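Folding clothes on the bed when there's no table: how do you keep it from turning into a heap?

Posted in Laundry & Closets
16 June 2021

Mansa Dramani

Hi everybody, I've been reading this board since February and finally have something to ask! Our place has no folding table and no room for one, so all the folding gets done on the bed. My aunt and I do it together, usually on the same evening we change over the rack, and by the end there's always a pile that looks worse than what came out of the basket.

The thin bright stuff is what beats me. I've got a couple of yellowy-green tops in that light, slippery kind of fabric and they will not stay in a shape. I fold one, set it down, reach for the next thing, and the first one has opened itself up again. The bedspread doesn't help either (it's the blue one with the big white scrolls, very pretty, quite slick).

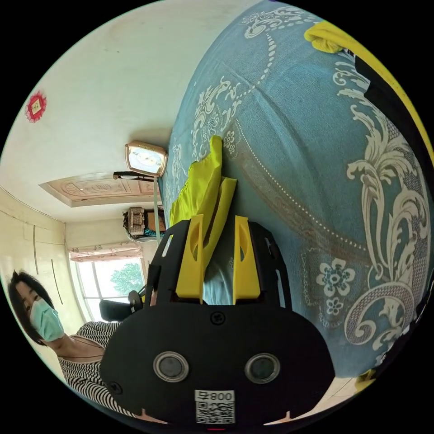
So my question is really two things. Is there a way of folding soft tops on a mattress that holds until you get them to the closet? And should I be hanging them instead? I've got one clothes rack and it's pretty full already, so I'd love to hear that folding is fine.

I did buy a folding board, the Brukik one, and it's okay for T-shirts, but it sinks into the mattress and the side flap flops back and catches my thumb. It mostly lives behind the door now.

Any ideas welcome, and please don't say "get a table," my aunt says that every single week.

sockdrawer_56

Get a table lol

Okay, kidding. I fold on the bed too. Pull the bedspread tight first, that's my whole trick. Or just hang everything. I haven't folded a shirt in years and I'm doing fine.

LenaFolds

Hi Mansa! I went through exactly this in my old studio (bed, chair, rack, done) so let me tell you what I ended up doing, and you can take whatever bits fit.

First, fold near the edge of the bed and not in the middle. When you're leaning out over the mattress your elbows push it down and everything slides toward you. I stand at the corner, and finished things go up by the pillows where nobody leans.

Second, for thin tops, lay them face down and smooth from the collar to the hem with the flat of your hand before you make any fold at all. It feels fussy! But if there's air trapped under there the fabric just creeps. Then sides in, sleeves back on themselves, and up from the bottom in thirds. If it's really slippery I roll it after that, pretty tight, and tuck the roll into the open end at the hem. It stays put in the drawer and you can carry five or six at once.

Third thing, button-up blouses. I don't treat them like tees. Do up the top button, one in the middle and the last one, and leave the rest. If the hem is gathered, don't try to press the gathers flat, you'll only get odd creases. I let the gathered part sit loosely on top as the last fold.
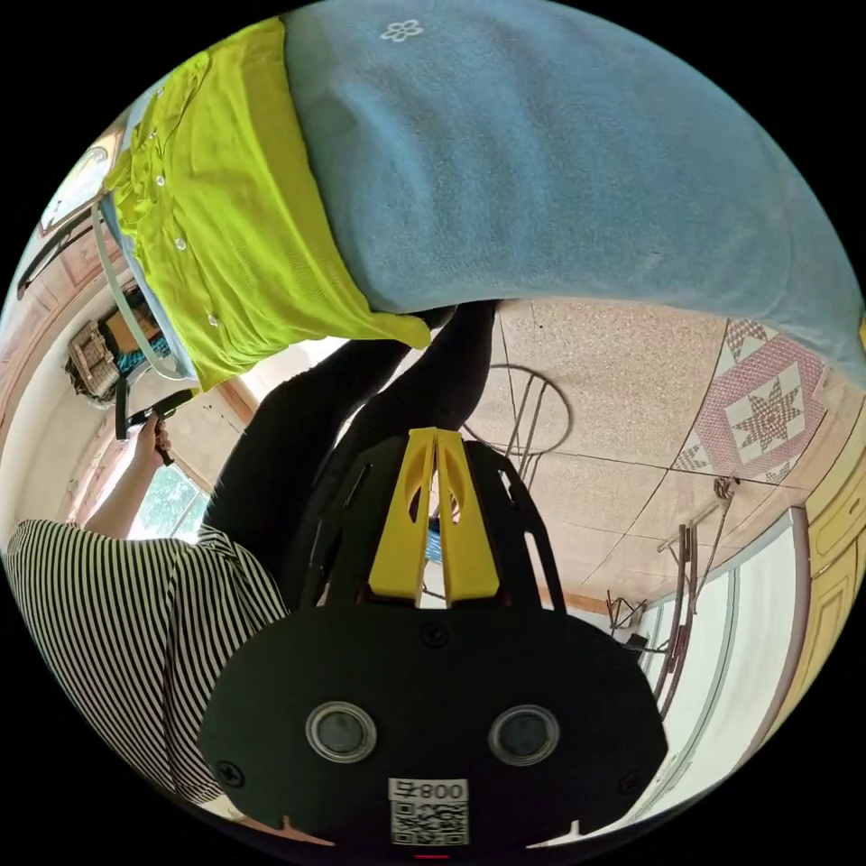

Leggings and anything stretchy I leave until the end. They're quick, they don't wrinkle, and they're nice and heavy, so a folded pair on top of a stack of thin shirts works like a paperweight. One leg over the other, in half, in half again. My sister puts hers on hangers, which I will never understand.

About the folding board sinking: try a big tray or a cutting board underneath. I used the lid of a Cumano storage tub for ages. It's stiff, it's smooth, and it slides under the bed when you're finished. Mine cost 4 dollars at a yard sale with the tub included, so I was very pleased with myself.

And if there are two of you, split it by kind of clothing instead of both grabbing from the same pile. One does tops, one does bottoms and socks. My sister and I used to undo each other's work constantly just by reaching across.

As for hanging, I'd save the rack for things that crease badly or that you wear every week. Thin knits can get little shoulder bumps from the hanger, so the drawer is the better home for those anyway.

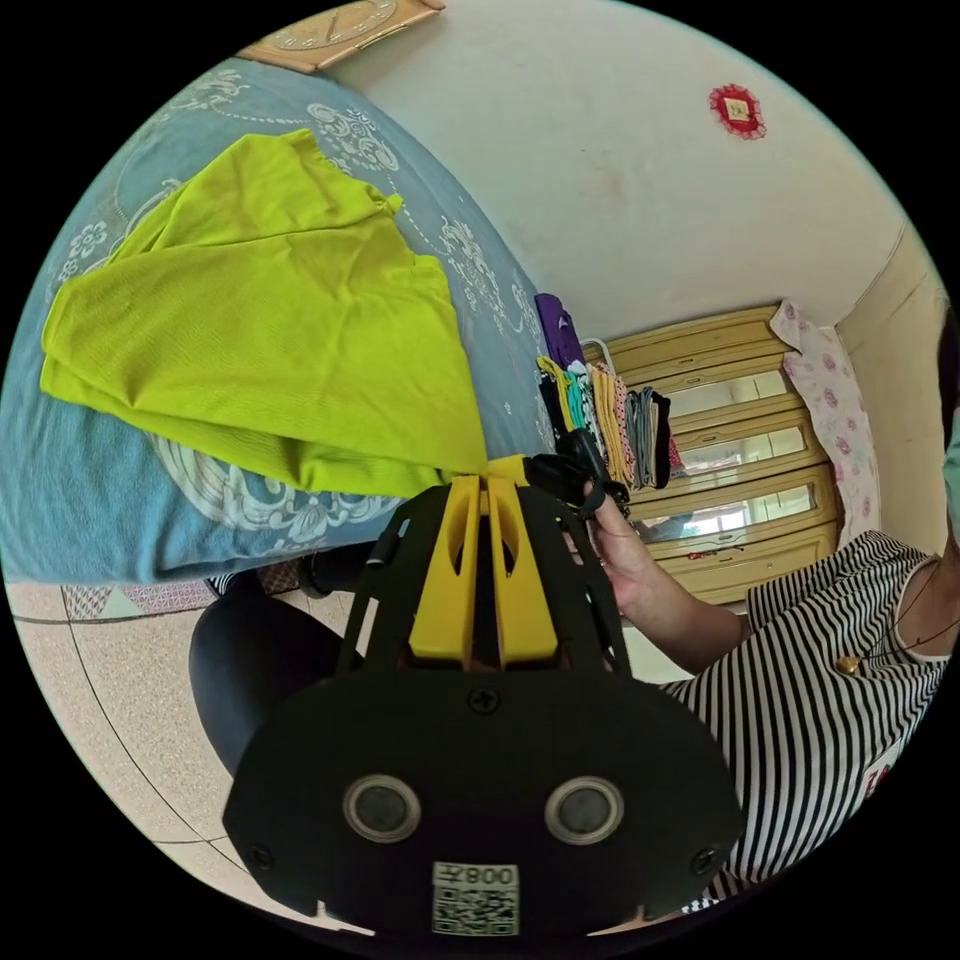 Do you sort by color or by type when the rack is crowded?

By type, and then by color inside each type if I'm in the mood. All the blouses together, then dresses, then jackets at the far end so the bulky things aren't squashing the light ones. I tried going strictly by color one winter and it looked gorgeous, but I could never find my gray cardigan among all the other gray stuff. If the rack is so packed that you have to push to get a hanger out, pull a few knits off it and fold those. They take up hardly any drawer space once they're rolled.

Oh, and Mansa, if the bedspread really is that slick, lay a bath towel over the part you fold on. Cotton grips cotton. I've got an old brown one that I keep just for this and it goes right back in the closet afterward.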